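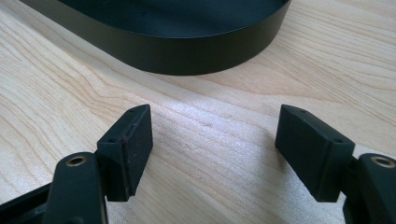
1. Contexte du projet

Notre groupe de quatre étudiants a choisi le sujet « saisie d'objets par démonstration » parmi ceux proposés au semestre de printemps. L'encadrement a été assuré par Solange Toledo. Le groupe se compose de Wálter Tello (mécanique), Seren Nicholas (acquisition), Lenuța Văduva (apprentissage) et Milan Hermans (intégration et rédaction).

Le but est d'apprendre à un bras à poser de petites pièces dans un bac à partir d'exemples enregistrés à la main. L'opérateur tient la pince, exécute le geste, et la caméra fixée sur l'outil enregistre la séquence. Nous avons appelé l'outil Petura.

2. Pince portative

Les deux doigts sont noirs et montés en miroir. Chacun porte un patin rectangulaire à face plane, relié au bras du doigt par un petit bloc intermédiaire. Le dessus de chaque patin présente deux trous de vis. Un insert fileté en laiton est logé dans l'arrondi de chaque bras.

La première version avait des patins collés. Deux se sont détachés pendant les essais de mars et Wálter est passé à un montage vissé. Le changement d'un patin prend maintenant 4 minutes, tournevis compris. Les plans sont dans l'annexe A, avec les cotes modifiées en avril.

3. Poste de travail

Nous avons travaillé sur une table en bois clair de la salle de TP. Le bac de dépose est un plateau noir peu profond, aux bords arrondis, placé au-delà des doigts quand la pince est en position de départ.

Le vernis de la table renvoie la lumière du jour, ce qui donne une bande très claire au centre de l'image. Le plateau, lui, est du même noir que les doigts. Ces deux points ont compliqué la segmentation : le modèle confondait parfois le bord du plateau et le bout d'un patin. Lenuța a d'abord réduit l'exposition, puis ajouté des variations de luminosité à l'entraînement. La seconde solution a été gardée. Un plateau d'une autre couleur aurait été plus simple, mais le cahier des charges imposait celui-là.

4. Acquisition des données

Nous avons enregistré 300 démonstrations, réparties entre les quatre membres du groupe. Chaque séquence suit le même protocole :

Pince ouverte au-dessus de la table, doigts immobiles pendant une seconde.
Approche de la pièce, fermeture, levée.
Déplacement vers le plateau, ouverture, retour.

Seren a relu toutes les séquences et en a écarté 7, à cause d'une pièce sortie du champ ou d'un départ trop tôt. Les gestes de Milan étaient nettement plus rapides que ceux des autres. Nous les avons laissés dans le jeu de données, après discussion avec Mme Toledo.

5. Essais sur le bras

Le modèle a été transféré sur le bras Comel de l'école, équipé des mêmes doigts. Nous avons fait 100 essais avec des pièces jamais vues à l'entraînement. Les cylindres passent bien. Les pièces plates posent problème : les patins arrivent trop haut et se referment au-dessus de la pièce. Le détail par type de pièce figure dans l'annexe B.

Nous pensons que l'erreur vient de l'estimation de la hauteur, la caméra étant la seule source d'information. Un essai avec un capteur de distance était prévu, mais la carte est arrivée trop tard pour être intégrée.

6. Reste à faire

Le support de caméra prend encore du jeu après une séance longue. Wálter a dessiné une bride plus large, pas encore imprimée. Il faudra aussi reprendre le script de conversion des séquences, qui s'arrête lorsqu'un nom de fichier contient un accent. Le dépôt du code et les fichiers d'impression sont accessibles depuis l'espace du cours, dossier « Petura ».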